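Rubrique : Économie locale | Eau et territoires

Entretien avec Hanna Yatsenko : « Le prix de l'eau est d'abord une décision collective »

24 décembre 2019

À la tête du service de l'eau de Ludmont depuis le mois de juin, Hanna Yatsenko a hérité d'un dossier que ses prédécesseurs avaient plusieurs fois reporté : la refonte de la grille tarifaire. Le nouveau barème, adopté par le conseil, s'appliquera à l'ensemble des abonnés domestiques, y compris ceux du hameau de Pikitz, jusqu'ici soumis à un régime distinct. La directrice a accepté de revenir sur les motifs de cette réforme et sur les travaux qui l'accompagnent.

Ingénieure hydraulicienne de formation, Mme Yatsenko rappelle que le réseau de Ludmont s'étend sur 211 kilomètres de canalisations, dont une part importante a été posée avant la construction du réservoir de Lysenko. « Nous avons longtemps réparé au coup par coup, explique-t-elle. Une fuite se déclarait, une équipe intervenait, et l'on rebouchait la tranchée. Cette méthode coûte cher et elle ne renseigne pas sur l'état général des conduites. »

Le service a donc procédé à un diagnostic complet, secteur par secteur. Les relevés nocturnes, effectués lorsque la consommation est la plus faible, ont permis de localiser les tronçons les plus dégradés. Le rendement du réseau atteint 94 % dans le secteur d'Ollia, où les conduites sont récentes. Il est nettement inférieur dans le centre ancien. « L'écart entre les quartiers nous a surpris par son ampleur, reconnaît la directrice. Il nous a conduits à revoir l'ordre des chantiers. »

Un barème par tranches

La principale nouveauté tient à l'introduction d'une première tranche à tarif réduit. Les 20 premiers mètres cubes consommés chaque année par un foyer seront facturés au prix le plus bas. Au-delà, le tarif ordinaire s'appliquera, puis un tarif majoré pour les volumes supérieurs à 300 mètres cubes.

« La première tranche correspond aux besoins que personne ne peut différer : boire, préparer les repas, se laver, précise Mme Yatsenko. Le conseil a souhaité que ces usages soient protégés, quelle que soit la situation du ménage. Les volumes élevés relèvent d'une autre logique, et les abonnés concernés en ont été informés par courrier. »

Interrogée sur le cas des familles nombreuses, elle indique qu'un relèvement des seuils pourra être accordé sur présentation d'un justificatif de composition du foyer. La demande devra être renouvelée en cas de déménagement. Les immeubles dotés d'un compteur unique posent une difficulté particulière, que le service entend traiter avec les syndics. « Lorsque le relevé est collectif, le barème par tranches perd une partie de son sens. Nous encourageons l'individualisation, tout en sachant qu'elle suppose des travaux dans les parties communes et, bien souvent, un vote en assemblée générale. »

La directrice insiste également sur la part fixe de la facture, fréquemment contestée par les abonnés dont la consommation est modeste. Celle-ci finance l'entretien des branchements, la relève et le renouvellement des compteurs. Elle demeure inchangée. « Une canalisation s'use que l'on ouvre le robinet ou non. Je comprends que cette part paraisse injuste à une personne seule, et c'est l'une des raisons pour lesquelles nous avons refusé de l'augmenter. » 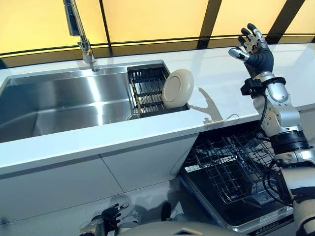 Des chantiers étalés dans le temps

Les premiers travaux de renouvellement porteront sur les conduites du centre ancien, puis sur la liaison avec Pikitz. Les riverains seront avertis des coupures par affichage et par un avis déposé dans les boîtes aux lettres. Pour les établissements de soins, une alimentation provisoire est prévue pendant toute la durée des interventions.

Mme Yatsenko se montre prudente quant au calendrier. « Le sous-sol du centre est encombré, et les plans dont nous disposons sont parfois inexacts. Je préfère annoncer une rue à la fois et tenir l'engagement pris. » Les services de voirie ont été associés à la préparation des chantiers afin d'éviter qu'une chaussée refaite ne soit rouverte peu après.

Reste la question des impayés, sur laquelle la directrice souhaite une évolution des pratiques. Les abonnés en difficulté seront désormais contactés par téléphone avant l'envoi d'une mise en demeure, et un échéancier leur sera proposé. Les demandes sont à adresser à l'accueil du service de l'eau, aux heures habituelles d'ouverture.

Contact | Mentions légales | © 2019 Tous droits réservés | Haut de page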